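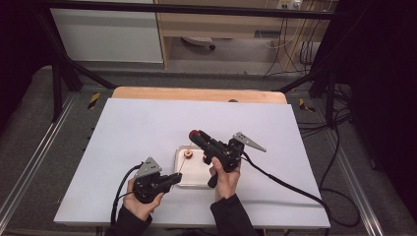
Right, a few of you asked how we keep the hand-held grippers at Grernside going, so here's a thread. Kettle's on, I've got half an hour before Bijan needs the bench back.

**1/** Quick bit of background for new followers. I look after one cell. It's a table, a frame over the top and a pair of grippers you hold yourself, left and right. I don't do the clever software. I do screws, cables and moaning.

**2/** First job of every session is the cables. They're thick, heavy things and they pull on the back of the gripper all day long. I leave a loose loop behind each handle, enough that you can turn your wrist right over without feeling a tug. Too much and you're dragging it across whatever's on the table. I still get this wrong about once a week.

**3/** Then the finger screws. Small ones, and they creep. I put a dab of thread lock on back in January and they STILL creep, just more slowly. Saeed Sharifi reckons I used the wrong grade. Saeed may be right but I'm not telling him that on here (hi Saeed).

**4/** We log squeezes per finger pad. The left one had done 177 sessions when I swapped it and the right had done 122. Why the gap? Everyone who comes in is right-handed and uses the left gripper to hold things steady, hard, like they're wringing out a flannel.

**5/** Pads came from Chauhan, the same as last time. They do a softer one as well but it picks up fluff like you wouldn't believe. Tried it for 2 days, went back.

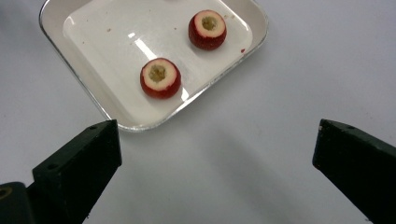 **6/** Finger alignment is the thing I spend most time on. The two tips have to meet flat, all the way along, or soft things skid out sideways the moment you close up. I do the check with the fingers wide open first, looking for one sitting lower than the other, then close slowly onto a strip of paper and pull. If the paper slides out at one end and grips at the other, loosen, nudge, tighten, do it again. After that it's a go with something real, and fruit is brilliant for it. Two red ones with the middles cored out, standing up in the white tray with the silver rim, will show up a bad finger quicker than any bit of paper. Squeeze a hollow one a hair too hard and you know all about it!

**7/** Somebody in my replies wants to know why I don't just use wooden blocks. I do, for the first pass. But a block forgives everything. You can be a good couple of millimetres off and a block will come up perfectly happy, and then the next person tries a soft tomato and it's on the carpet.

**8/** Cleaning! Fruit days mean crumbs, and crumbs mean bits in the screw holes. Cotton bud, barely damp, then a dry one. Please don't spray anything at the fingers. We had a visitor from Mavport do that with kitchen cleaner and I had the whole front end in pieces on a tea towel until gone six.

**9/** The tray gets wiped as well, specks and all. Shiny trays are a pain for the camera on the gripper, by the way. You get a big streak of glare off the bottom, and if there's a greasy smear on top of that it's twice as bad. I've asked whether we can have a matt one. I have been told "we'll see", which I know from childhood means no.

**10/** Triangular plates on top: check they're not wobbling. I grab each one by the corner and give it a gentle waggle. If it moves at all, everything you record that day is a bit off and you won't find out till somebody tries to use it. Ask me how I know – over 6 hours of work, in the bin, my fault entirely.

**11/** Spares box, since it always comes up. Finger screws, two sets of pads, one spare cable, cotton buds, paper strips, the little hex key that I've tied to the box with string. The string was Bijan Farahani's idea after the third key vanished. I thought it was daft and it's the best thing in there.

**12/** Things I'd do differently if I was setting it up again at the start:

- a clip for the right-hand cable, halfway along the table edge
- put the hex key on string from the very first day
- write down which way round the fingers go, with a drawing
- not believe the Mosska manual about how tight "hand tight" is

**13/** On that last one, their picture shows a fella using two fingers and a thumb. I did exactly that and the thing was rattling by lunchtime. I go a quarter turn past it now. Your hands may vary, so do the paper test afterwards whatever you do.

**14/** Will do one on mending the cable ends next, as I've got a dodgy connector sat in a mug on my desk waiting for me. If you've got a trick for getting old heatshrink off without nicking the wire underneath, send it over please, I'm on my last decent blade.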